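Print this page | E-mail this page

Filed under: Help Desk > Jewelry Care and Repair > Loose or Missing Parts

Ticket 107
Status: Closed
Product: Vurus pearl and bead pieces, mixed
Opened by: Ya-wen Tse
Handled by: Yi-chun Ho, Chun-yin Mok
Opened: 2025-10-09

Problem as reported

I emptied my jewelry drawer onto the bed to sort it into a tray and ended up with a pearl that doesn't belong to anything. It has a small metal cap on top. I have a pearl bracelet and a long pink pearl necklace from you, both bought in September at the Prollthorpe shop, and I would like to know which of them it came off before I wear either one. I also have dark red beads tangled under a silver cuff and can't get them free without pulling.

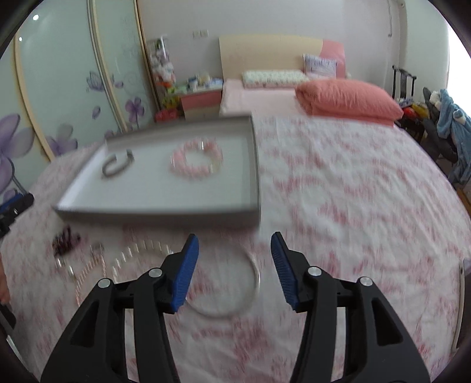
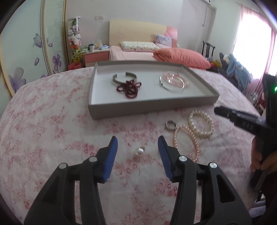 Sorting on the bed, with the cuff in the tray. The loose pearl is in the second picture.

Reply 1 – Yi-chun Ho

Thank you, the cap is useful to know about. Pearls strung on our bracelets and long necklaces are drilled all the way through and have no cap. A capped pearl is normally a drop, so look at earrings, pendants and anything with a dangle near the clasp. Please check:

1. The pearl bracelet. Uncoil it on a flat surface and run it through your fingers. Look for a gap or bare thread.
2. The pink necklace. Same thing, and look at the last pearl on each side of the clasp.
3. The cap. Is there a ring or loop on it, and is it open or closed?

Put the pearl in a cup or a zip bag while you do this. A bedspread is fine for sorting but small parts roll into the folds.

Reply 2 – Ya-wen Tse

Bracelet has no gap. Necklace has no gap. The cap has a tiny loop and the loop is closed. I don't have any pearl earrings with one missing. I have not done the beads yet.

Reply 3 – Yi-chun Ho

A closed loop means the part that opened is on the other piece. You are looking for a thin wire ring with a split in it, still hanging from a chain, pin or hook. Go through the small silver things one at a time, including ones that never had a pearl as far as you remember.

For the beads: take the cuff out first. Hold the beads down with one hand and slide the cuff away sideways, keeping the open side toward you. Then lay the strand on a plain towel and loosen the middle of the knot with a blunt needle. Don't pull on the ends.

Reply 4 – Ya-wen Tse

Found it. It was a pendant my aunt Concetta Sanna gave me, and it was on a chain in my coat pocket, so it was never in the drawer at all. Split ring is open. The beads came apart with the needle, took 19 minutes. One knot is still tight next to the clasp – I left it alone.

Reply 5 – Chun-yin Mok

I'm taking over from Yi-chun for the repair side. The pendant isn't one of ours but the ring is a standard size and we can close or replace it at the Prollthorpe counter. Bring the pearl and the pendant in separate bags. Bring the beads too and we will look at the knot.

Internal note: ring replaced with a soldered one, knot eased, no restringing needed. Customer collected both. Closing.

Contact the Vurus help desk | Copyright Vurus | Back to top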